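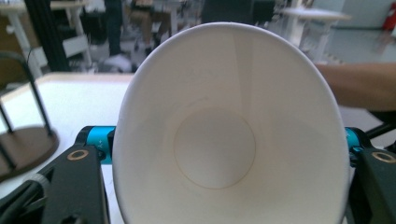
Fig. 2 – Copo de papel branco visto de cima, com o fundo redondo lá dentro.

3. Primeira rega e sementeira

Se já montou a base do Leveo e nivelou os pés (secção anterior), chegou a parte de que eu mais gosto! Eu semeio quase tudo em copos de papel e só depois passo as plantinhas para o tabuleiro grande, mas vasos pequenos também servem.

1. Faça um furo no fundo de cada copo com um lápis bem afiado. Dois, se for semear manjericão.
2. Encha com substrato até dois dedos da borda. Não calque! Bata com o copo na mesa umas vezes e chega.
3. Ponha duas sementes por copo e cubra com uma camada fininha de substrato.
4. Deite 100 ml de água no reservatório, devagar, pelo bocal do lado esquerdo.
5. Pouse os copos sobre o feltro e rode o botão para a posição 2.

Nota: o feltro demora quase 20 minutos a ficar todo húmido na primeira vez. Eu aproveito para escrever as etiquetas – a lápis, que a caneta desbota com a rega.

Atenção: desligue sempre a ficha antes de levantar o tabuleiro. E nada de adubo líquido no reservatório, entope o filtro (eu já troquei o meu à custa disso).

Se começou em março, como eu, conte com noites frias e deixe a tampa posta até aparecerem as primeiras folhas. A Mwende Kariuki semeia mais tarde e nem usa tampa.

Filtros de substituição: peça a referência 51.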